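Rédaction web payée au texte : est-ce que ça mène vraiment quelque part après une licence de lettres ?
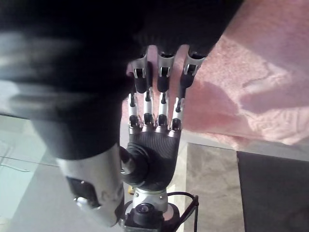 Tyra Viklund
Membre, rubrique Études et premiers emplois
Posté le 3 février 2020

Bonjour,

Je termine ma licence de lettres en juillet et une agence, Plimis, me propose des fiches et des articles de blog à 29 euros le texte. Ils annoncent « une évolution rapide vers un poste de coordination éditoriale ». J'ai demandé combien de rédacteurs avaient obtenu ce poste, on m'a répondu par un lien vers des témoignages. Tous enthousiastes, tous écrits sur le même ton, avec les mêmes adjectifs.

Je ne suis pas contre commencer petit. Mais j'ai du mal à croire qu'en écrivant des guides d'achat de matelas on apprenne un métier, et encore plus à croire qu'on vous nomme ensuite responsable de quoi que ce soit. Un enseignant de ma fac me dit que « savoir écrire ouvre toutes les portes ». Lui est titulaire depuis longtemps.

Quelqu'un est passé par là ? Faut-il demander un contrat avant de rendre le texte d'essai (791 mots, non payé) ?

Helge Fjeld
Membre confirmé

Le texte d'essai non payé, je refuserais, ou alors j'enverrais un devoir déjà écrit et retaillé. 791 mots, c'est un article complet, ils peuvent très bien le publier. Demandez au minimum par écrit qu'il ne sera pas utilisé si vous n'êtes pas retenue.

Pour le tarif, tout dépend du temps. J'ai travaillé pour Damik pendant ma deuxième année de master : le texte lui-même allait vite, mais il y avait les corrections, les mots-clés à replacer, les titres à refaire parce que le client avait changé d'avis. Sur le papier c'était correct, à l'heure beaucoup moins. Faites trois textes en notant vos heures, tout compris, et divisez. Regardez aussi sous quel statut on vous paie : si c'est en indépendante, les cotisations sont pour vous.

Ce que j'en ai gardé : je rends à l'heure et je sais couper. Ça m'a servi en entretien, plus que le mémoire. La promotion promise, je ne l'ai jamais vue — et je n'ai croisé personne qui l'ait eue. Demandez l'intitulé exact du poste et le nom de quelqu'un qui l'occupe. S'ils tournent autour du pot, vous aurez votre réponse.

zapata_plume
Nouveau membre

franchement fonce, c'est toujours une ligne sur le CV. moi j'ai fait 3 mois chez Skilitz et c'était sympa, bonne ambiance sur la messagerie. par contre payée en retard

Tyra Viklund

Merci Helge, je vais leur demander le nom et un engagement écrit pour l'essai. Payée en retard de combien, zapata_plume ?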